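# Toothed plastic strip slips when pulled through its tool – worn teeth or worn pawl?

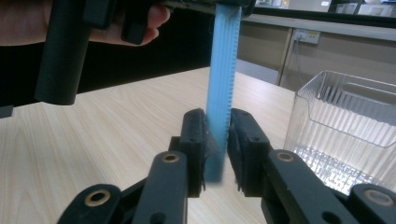

**kotmont_bench** – member, Hand Tools & Small Parts

I have a black hand tool that takes a blue plastic strip. The strip is long and narrow, with fine ribs running lengthways along the face and small saw-tooth serrations along one edge. The upper end goes into the tool and the lower end is between two black pads.

It came in a mixed crate from a closed workshop, with no leaflet. The crate was marked Gatix, but there was other makers' stuff in it as well, so I would not rely on that. I don't know for certain what the set was sold for. My guess is some form of bundling or tensioning.

The fault: under a light pull the strip holds. Under a firmer pull it gives a click and moves by what feels like a single tooth, then holds again. After several of these it lets go altogether. It happens with 3 of the strips and not with the others, although all of them look the same to me. The strips that slip are 169 mm long. I haven't measured the good ones properly because two of them have been trimmed.

Tried so far:

- wiped the strips with a dry cloth
- blew out the slot
- turned a strip round end for end (it will not go in at all that way)

No oil yet. I would like to know whether to look for replacement strips or take the tool apart. It is held together with pins, not screws, so I'd prefer to leave it closed if I can.

---

**horkari_stores**

If some strips hold and some do not in the same tool, start with the strips. A worn pawl would normally show up on all of them, although the good strips may just be hiding it by being slightly thicker.

Compare them before you buy anything.

1. Lay a good strip and a bad one side by side on a flat surface, toothed edges facing the same way, with the first tooth of each lined up.
2. Look along the edge. If the teeth drift out of step further down, the pitch is different and you have two sorts of strip mixed together. A small error per tooth adds up and is easy to see by the far end.
3. If they stay in step, measure the width across the teeth with calipers, at both ends and in the middle. Then do the thickness.
4. Check the tips of the teeth under a magnifier. A serration of this sort has a sloping side and a steep side. The steep side takes the load. If its corner has gone round, the strip is scrap.

Don't try to recut the teeth with a file. You take off width, the strip sits further from the pawl, and it slips sooner than before.

The end-for-end result is normal. The teeth only run one way.

Also look at the lengthwise ribs. On some strips they locate in grooves inside the slot and keep the toothed edge pushed over to one side. If the ribs are flattened the strip can wander sideways under load and come off the pawl with perfectly good teeth. I had this with a Lundgren strip of a similar pattern and spent an evening blaming the spring.

---

**bench_drawer_11**

Just spray some oil in it, mine was stiff and now it's fine

---

**horkari_stores**

I would not, at least until the strips have been compared. The complaint is slipping, and oil on a plastic strip won't help with that. Some sprays also attack plastic. If the pawl itself is sticking, a little dry PTFE on the pivot is enough, and keep it off the slot.

---

**slot_and_key**

Agree with comparing the strips, but test the tool as well, as it can be done without touching the pins.

Feed in a strip that holds. Pull it slowly by hand in the direction it is supposed to resist, and press the tool lightly from each side in turn. If the grip changes when you squeeze, the body has spread and the slot is too wide. Replacement strips of the same thickness will then slip as well, sooner or later.

Next, push the strip in one tooth at a time and listen. Each click should sound alike. A dull one at the same place on the strip every time means a damaged tooth. Dull ones at random mean dirt or a weak spring in the tool.

Dry blowing does not shift much from a slot like that. An offcut of stiff card cut to the width of the strip, pushed through and drawn back 2 or three times, brings out more.

---

**kotmont_bench**

Update, Tuesday evening. Compared them as suggested. Teeth stay in step over the full length, so same pitch. The slipping strips are slightly thinner, and on one the ribs are nearly gone at the free end. Squeezing the body made no difference that I could feel. The card brought out some grey fluff.

I have set the thin strips aside and will look for replacements by thickness. No oil used.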